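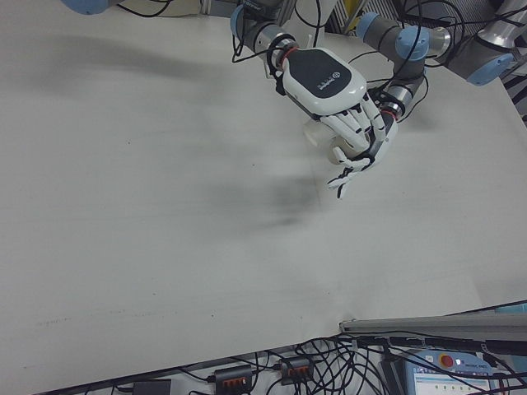
Praltermont Community Help
Workplaces and Shared Rooms
Viewed 3,955 times

Marks and cup rings on a shared white table: cover it or clean it?

Posted by Brynhildur Eyvindsson

I am responsible for two shared workrooms, Rooms 408 and 413, and would be grateful for advice on the care of the large white table in Room 408. The surface shows faint gray smudges, light scuffs and thin lines that resemble pencil. A dry cloth has made no difference to them. They are most noticeable toward the edge where people lean and set things down.

Paper cups are in use on this table throughout the day, and we do not wish to prohibit them. Our present rules state only that a cup must be placed well in from the edge and must not be left overnight. Occupants of the room have asked whether the table should be covered with paper from a roll, and if so, how the paper should be laid. I would also welcome guidance on the power strips, which are beneath the tabletop among a considerable quantity of black cable. A spill at the front edge would fall in that direction.

My questions are therefore as follows. Is there a cleaning method suited to a matte white surface? Is a paper cover worth the expense? Should the cup rule be made stricter? 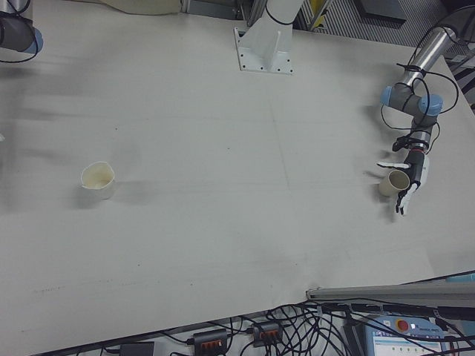
Reply from Sodia Building Services Desk

The department offers the following guidance for matte white work surfaces.

Pencil-like lines should be treated first with a plain white eraser, used lightly. The residue should be brushed off before any moisture is applied, as wet eraser crumbs will smear. Gray smudges may then be wiped with a soft cloth dampened with warm water and a small amount of dish soap, followed by a second cloth with clean water and a third to dry. Melamine sponges are not recommended. They remove the mark, but they can also polish the surface, and a shiny patch on a matte table is permanent. Scuffs that remain after this treatment are probably in the finish itself and should be left alone.

With regard to the power strips, the department requires them to be raised off the floor and moved back from any edge over which liquid may run. A tray fixed to the underside of the table is acceptable. Work on the cables should be arranged with whoever is responsible for the equipment, and the strips should be switched off and unplugged before they are moved.

Reply from paisan_14

just use paper. we did and never looked back. the cup rings go in the bin with the sheet

Reply from Herkero House Office

The previous reply is brief, but this office agrees with it. We have used white paper on our work tables for several terms and issue these instructions to all room users.

1. Clean and fully dry the table before laying the sheet. Moisture trapped under paper will cause it to ripple.

2. Roll the sheet out from one end and smooth it from the middle toward the edges. A faint crease or line in the paper is acceptable. A raised fold is not, as a paper cup set across it may tip.

3. Tuck or tape the back edge, particularly where it meets a post or other items kept at the rear of the table. A wavy back edge tends to creep forward during the day.

4. Keep cups well apart and toward the middle of the sheet. Laptops, screens and controllers belong behind the paper.

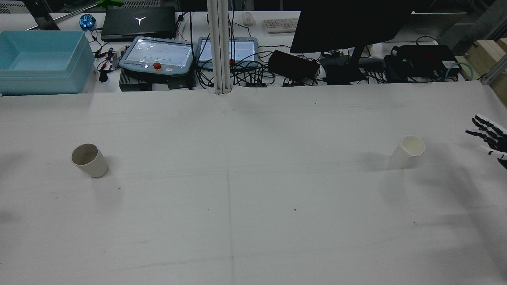
5. Replace the sheet after any spill, and otherwise when specks and marks become distracting. Up to 2 weeks is our usual limit.

As to the cup rule, this office would retain the present wording and add that a cup containing liquid must have a lid when it is carried across the table.

Comment from Brynhildur Eyvindsson

Thank you for these replies. Room 408 will be cleaned with the eraser and soap method and then covered. Room 413 will remain uncovered for the present so that the two may be compared in December. I have forwarded the remarks concerning the power strips to our electrician. May I ask Herkero House Office what weight of paper is used?

Comment from Herkero House Office

The heavier of the two white rolls offered by our stationery supplier. The lighter one tore at the corners.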